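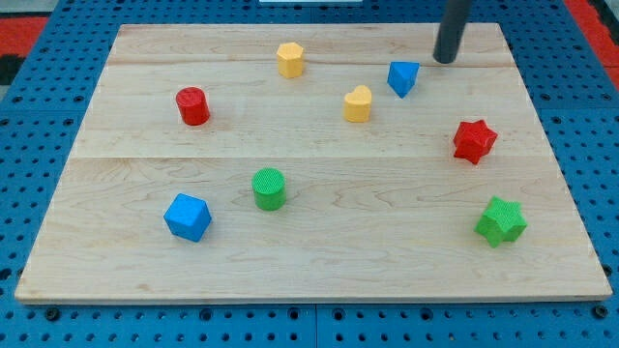
Table Toys, Looked at Twice

I was asked to put together a gallery page on small play blocks, and I said yes before remembering how I feel about the way these things get sold. Every box promises early geometry. What you get is colored shapes, and a child who wants to know if they fit up the nose. Still, I have spent a good while with a set of eight, and I have a few notes.

Red, yellow, blue and green, two of each. I have no quarrel with the colors. They are the same four you find on every waiting room toy in the country, and maybe there's a reason for that, or maybe somebody bought a lot of dye.

The yellow hexagonal prism stands up nicely on its flat end. Fostberg's catalog calls this shape "advanced." My nephew used his as a hat for a plastic cow.

The blue triangular prism is the one I'd keep. Turn a corner toward you and it reads as a wedge right away, with the top lighter than the side. That teaches more about shading than the leaflet does.

The red cylinder is a cylinder. I was told the textured surface is there for "sensory engagement," a phrase I have now heard from three different sellers. I'll grant that the fine knurling gives fingers something to hold. Whether it engages anything else I can't say.

The board is pale, with a soft wavy grain and a couple of faint seams running across it. I like it better than the blocks. A plain surface makes the shapes easy to tell apart, and it won't sing at you when you bump it.

Under it is a blue base full of small round holes. Pegboard people are very loyal to pegboard. I remain unconvinced, but the blue does set off the wood.

Ro-un Koo, who read a draft of this, thinks I am too hard on Fostberg and wants it noted that the Brostemgate store took back her opened set without a fuss. Noted. I would still ask what the 2 extra shapes in the deluxe box are for — the clerk didn't know either.

Comments are open until the end of June.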